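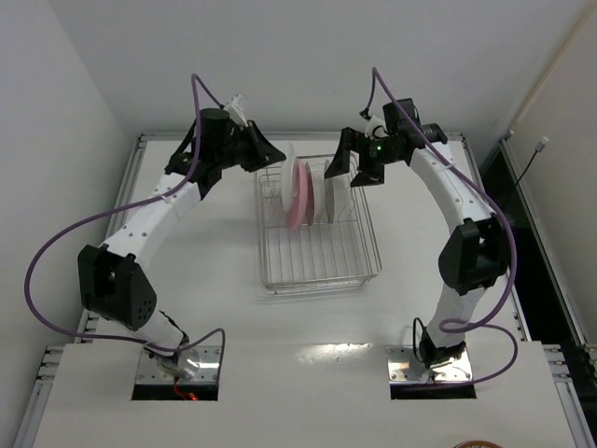
4. Recording the dish rack task

By now you have the two arms homed and the recording software open, so this is the part most people have been looking forward to. Take your time with it. A calm, slightly slow set of examples is worth a great deal more to the Dellon learner than a big pile of hurried ones, and you will enjoy the afternoon more too!

4.1 Before you start

1. Set the wire rack between the two arms, within easy reach of both grippers. It doesn't need to sit on exactly the same spot each time - a little drift from one example to the next is good for the learner.

2. Load the plates standing upright in the rear half of the rack and leave the near half open. We like a mix of sizes and colors (our own set has white, pink and gray in it), and you should feel free to shuffle the order.

3. Follow each camera cable with your eye from the mount down to the base. Purple cable should hang in wide, easy loops, with enough slack for the wrist to turn all the way around.

Caution: Keep hands and sleeves off the table whenever the arms are powered. If you need to straighten a plate, press Pause on the Drelletis panel and wait for the tone.

4.2 Recording an example

4. Bring both grippers up beside the plates, one on each side, and hold still for 2 seconds. The software uses this pause to mark the start.

5. Press Record, then move the plate you have chosen to the near half of the rack. Close the fingers gently on the rim and lift straight up before you travel.

6. Return both arms to the starting pose and press Stop.

7. Label the example Good, Fumbled or Discard. Please do keep the fumbled ones if you recovered from them. Tracey Pickering went through all 1,105 examples from the Bloxham bench in May, and the recoveries were among the ones she most wanted to keep.

Note: After every 3 examples, change the order of the plates.

If an arm stops partway and won't respond, see Section 7, "Clearing a joint fault."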